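Chapter 6
Measuring Light

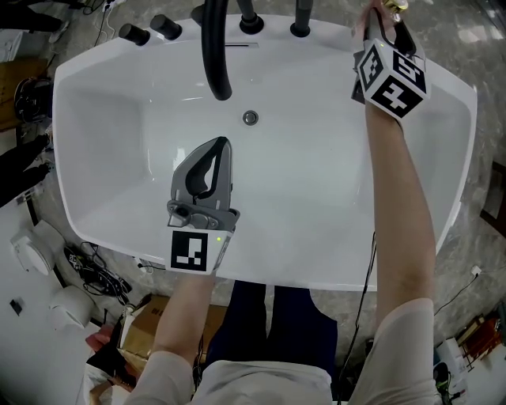
Figure 6.1 White tub with black spout and handles, seen from above.

Before you read
Look back at the table of shutter speeds on page 66. You will need to be able to move up and down that table one stop at a time without stopping to work it out. If you can't do that yet, repeat the drill at the end of Chapter 4.

In this chapter you will learn
How a reflected-light meter reads a subject
What middle gray is and why meters are built around it
When to use spot, center-weighted and whole-area metering
How to use exposure compensation
How to take an incident reading with a handheld meter

Key terms
reflected reading, incident reading, middle gray, spot metering, center-weighted metering, exposure compensation, clipping, dynamic range

6.1 What the meter knows

Every camera sold for general use has a light meter inside it. The meter measures the light that comes through the lens and suggests a combination of aperture, shutter speed and ISO. In automatic modes the camera sets some or all of these for you. In manual mode it shows a scale, usually with zero in the middle, and leaves the settings alone.

The meter in its simplest form does not know what you are pointing it at. It measures brightness and nothing else. A dark wall in strong sun and a pale wall in shade can send the same amount of light into the lens, and a simple meter will give the same answer for both. A photographer looking at the two walls would want one to come out dark and the other to come out light.

Meter designers deal with this by making an assumption. They assume that the tones in an ordinary subject, mixed together, average out to a medium tone called middle gray. The suggested exposure is the one that will make the measured area come out as that tone. For a street, a garden or a group of people in mixed clothing, the assumption works well enough that you may never notice it.

It works badly when most of the measured area is very light or very dark. Snow, a white tablecloth or a bathroom with white fittings will come out gray and dull if you follow the meter exactly. A black dog or a stage with dark curtains will come out too pale, and the shadows will look washed out. In the first case you need to give more exposure than the meter suggests. In the second you need to give less.

Many newer cameras compare the pattern of light and dark with stored patterns and correct for some of these cases. The correction helps, but it varies from one model to the next, and you should test your own camera before you rely on it. Exercise 6-A gives a method.

6.2 Two kinds of reading

The readings described so far are reflected readings. The meter looks at light that has bounced off the subject, so the color and tone of the subject affect the result.

An incident reading measures the light falling on the subject. You stand where the subject is, hold a handheld meter with its white dome facing the camera, and press the button. A white plate and a black plate on the same table will give the same reading – the meter never sees the plates. Studio photographers often work this way, and so do people who copy artwork, where the tones must match the original.

Incident readings have limits too. You can't walk over to a mountain, and a lamp or a lit window that is part of the picture gives off its own light, so the dome tells you little about it. For these you go back to a reflected reading.

Case study: Copying a map collection

Pilar Espinoza and Dong-hyun Jang spent a winter photographing old survey maps for the town archive in Toltow. The collection held 3214 sheets. Some were on bleached paper, and others had aged to a deep brown. In the first week they used the camera's whole-area meter in automatic mode. The brown sheets and the white sheets came out almost the same shade, and 41 files had to be shot again.

They changed to a single incident reading, taken at the center of the copy stand each morning. The camera was set to manual at ISO 200, and the exposure stayed fixed until the lamps were moved or replaced. “After that the brown ones looked brown,” Jang wrote in the project notes. The notes also record a second reading at noon, added in December after one lamp began to fade.

Check your understanding

1. Your meter suggests 1/250 second for a field of fresh snow. Would you choose a slower or a faster shutter speed? Explain.

2. Why did the Toltow team have to keep the camera in manual mode after taking the incident reading?

3. Name a subject for which an incident reading would be of little use.

Exercise 6-A will take one class period. Bring a white towel, a black towel, a gray card and a tripod. Work in pairs, and turn off automatic ISO before you begin.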